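In Defense of the Odd Spoon

By Tanko Balogun

My mother-in-law has a drawer, and I suspect you have one too, where all the cutlery that doesn't belong to anything goes to live. Plastic spoons, takeout chopsticks, a skewer or two. Every November she threatens to throw the lot away, and every November I talk her out of it, usually over a second cup of tea.

I know the case against me. We've all been told that a calm kitchen has one set of everything, matched and nested, and I do see the appeal (I once spent 36 dollars on a bamboo tray from Furna, so I'm hardly above it). But a matched set only tells you where somebody shopped. The stray pieces remember lunches, and the friend who stayed seven nights and ate noodles on every one of them!

So before you clear yours out, lay it all on the table, side by side, and have a proper look. A red plastic spoon next to a white one has a certain cheerfulness. Black chopsticks look rather grand beside plain wooden throwaways, and a paper wrapper with green bamboo leaves and a little panda on it is a nicer piece of design than most of what I own.

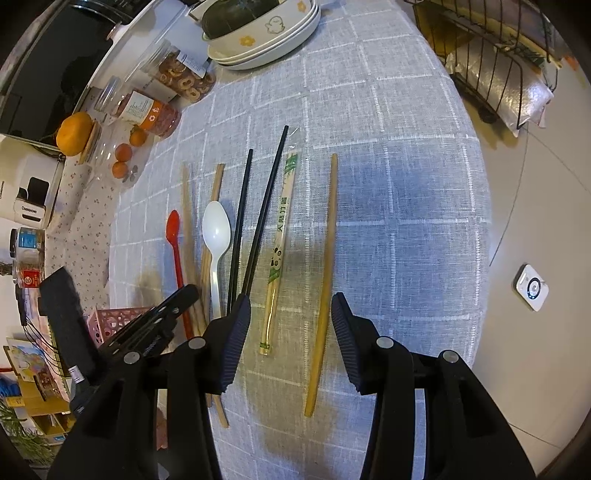 What I'd keep

Anything still in its wrapper, certainly, for the guest who turns up hungry. One long bamboo stick, for testing cakes. The spoons, because children lose the good ones in the yard. I'd let go of whatever has split or gone rough, and I'd do it without much ceremony, and then I'd shut the drawer and leave it alone until next year.

Related
The Last Good Dish Towel
Why I Still Iron Napkins
A Morning at the Ekpo Market
Letters: Your Junk Drawers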